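Peacekeeping missions that outlast their mandate: worth reading the Prirnov volume?

Board: Conflict and Security Studies > Books and Reports

ledgerline
Posted June 2026

Has anyone here finished the Prirnov Press collection on regional peacekeeping forces? I'm 5 chapters in and I have doubts. The blurb promises to explain why regional missions stay on long after the job they were sent to do. So far I've read a lot about how they get started and who pays, and very little about why they don't leave.

The introduction also leans on the idea that neighbors make better peacekeepers because they "know the ground." Maybe. Neighbors also have cattle routes, smuggling money and old scores on that ground. I would have liked one chapter that treated that as the main problem.

saltpan_reader
I finished it in February. It gets better in the second half, but your complaint stands. The chapter on border towns is the one to read. The author sat in on local court hearings and you can tell. Everything else could have been written from a library.

mudbrick
Not fair to the library people. The funding chapter is all documents and it's the strongest thing in there. It shows that troop payments became part of the regular army budget in the sending states. Once that happens, who in the defense ministry is going to argue for coming home?

ledgerline
I read the funding chapter last night. It shows the money went into the budget. It does not show that anyone stayed for the money. Those are two claims and the author slides from one to the other in about a paragraph. Find me one cabinet minute, one memo, anything where the payment is given as the reason.

mudbrick
Nobody writes that down in a memo. You're asking for a kind of evidence that wouldn't exist even if the claim were true.

ledgerline
Then say "we can't know this" in the text. The author doesn't.

two_rivers
Jumping in because I assigned this book. My students had the same argument and I think you're both partly right. My bigger problem is the comparison chapter. It uses 7 missions and treats them as the same sort of thing, when 2 of them were monitoring teams without any combat troops. Of course those went home on time. Take them out and the pattern looks very different.

saltpan_reader
There's a footnote on that, for what it's worth. Chapter nine, I think.

two_rivers
There is, and it says the results "hold broadly" without them. No table. I wrote to Prirnov asking for the data and got a polite note telling me to check the website. The website has the cover and the price.

drygulch
What is the price these days? Our library wouldn't order it.

two_rivers
Too much. Wait for the paperback. Or read the Gutano report on mission exits, which is free, nearly 900 pages with the annexes, and dull as paint, but at least every table has a source under it.

mudbrick
The Gutano report was paid for by governments that send troops. Funny how it finds that most delays were caused by "conditions on the ground."

two_rivers
I know who paid for it. I still prefer a slanted table I can check to a fair one I can't see.

drygulch
Has anyone tried the Dankwa lectures instead? The third one covers handing over from a regional force to a local police service, and it's the only place I've seen someone admit that the police often weren't paid for months afterward.
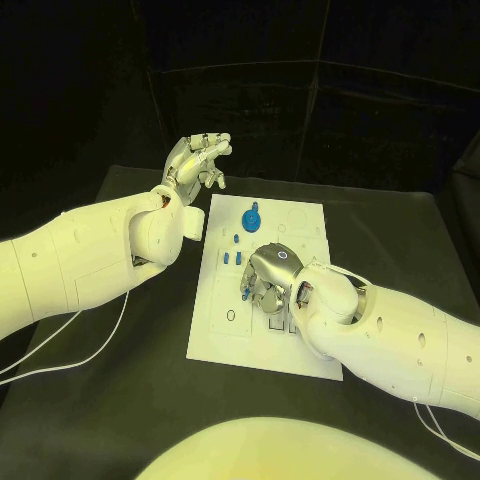
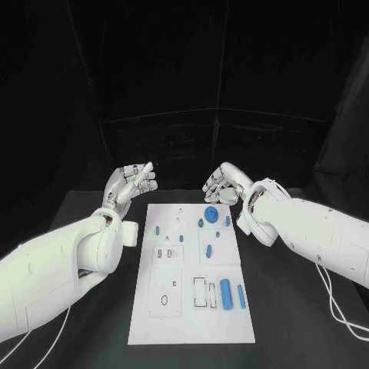

I'd start there before spending money on the book. The sound is bad for the first few minutes and then it settles down. My one gripe is that the speaker takes the handover dates from press statements, and a force can hand over on paper and keep its trucks in the same yard for another year.

ledgerline
That last point is the whole subject as far as I'm concerned. If "exit" means a ceremony with a flag, then half the numbers in the Prirnov book are measuring ceremonies. Does the Dankwa series have transcripts?

drygulch
Only for the first two. Jikaletti put out a short reader with the rest written up, but it's trimmed and the questions from the audience are gone. The questions were the good part.

saltpan_reader
I have the Jikaletti reader. The police pay section made it in, a page and a half. I can type out the sources tonight if you want them.

ledgerline
Please do. I'll keep going with chapter six in the meantime, though I'm not expecting much from it.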